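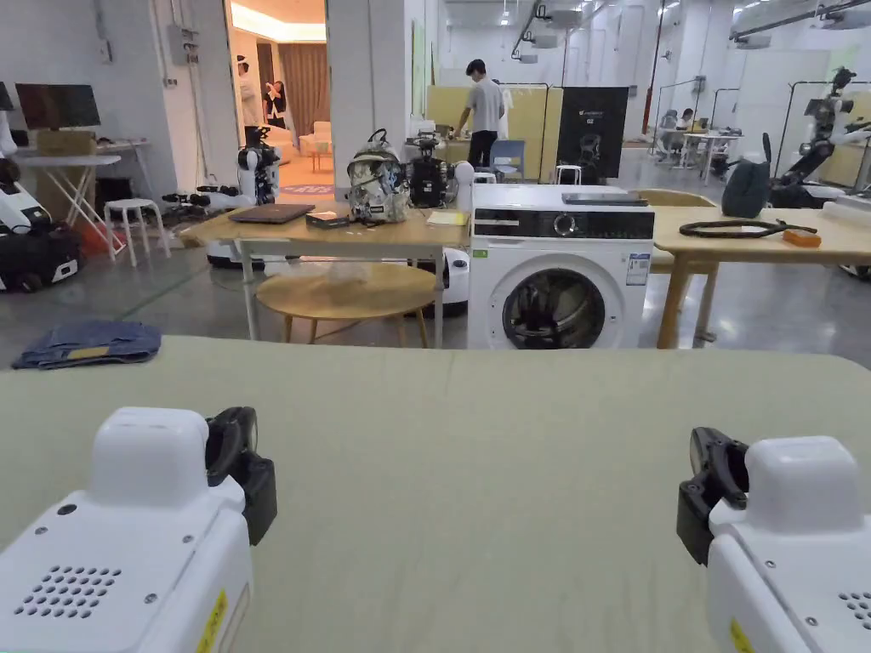 *Page last changed: 1/29/26*

Hi all at Prello – your update on the Olel good-practice rules for hand-held gripper work. It's been a busy stretch and I'm pretty happy with where we've got to!

## What's done

We're at 3,024 logged clothes-folding runs, all labelled the same way at last. The Leinonen draft had 32 rules in it, which was far too many for anyone to keep in their head, so I've cut it down to 14 that fit on one page. Pruvico has read them and asked for two changes (both fair, both made).

The rule I got the most grumbling over was the clear-surface one.

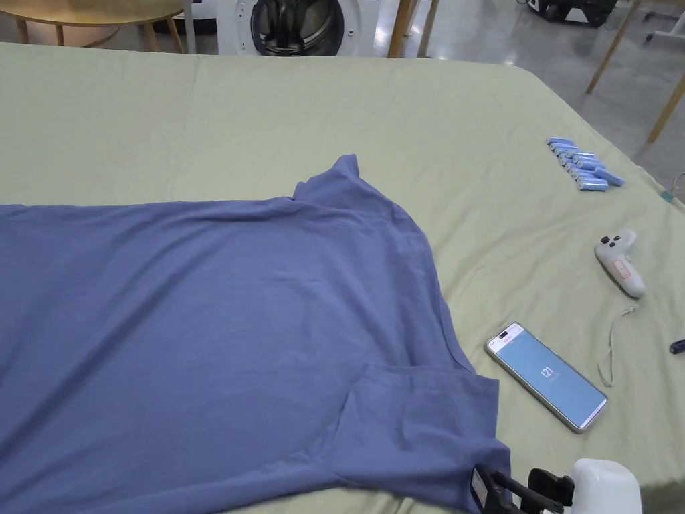 It says phones, chargers and spare batteries go in a tray before a run starts, and the tray lives off the work surface. People found it fussy at first, but I'd like to keep it as written – a stray item in a run is a pain to sort out later, and batteries need a proper home anyway. I've asked for a lidded tray for each station, in the same colour as the station tape.

The other sticky one is walkways. The draft only said "keep clear", so I've added that floor tape gets checked at the start of every shift, and that nobody steps inside a robot's reach while its arm is powered.

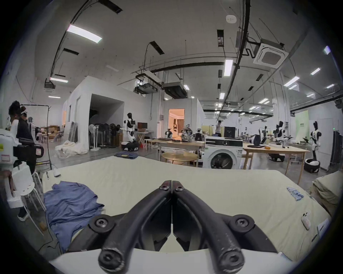 ## What's next

- Get the one-page version printed and up at each station
- Write the battery storage section (I'm behind on this one, sorry)
- Second review with Pruvico, then the full set to you in July

The budget's on track apart from the trays, and I'll send that quote separately.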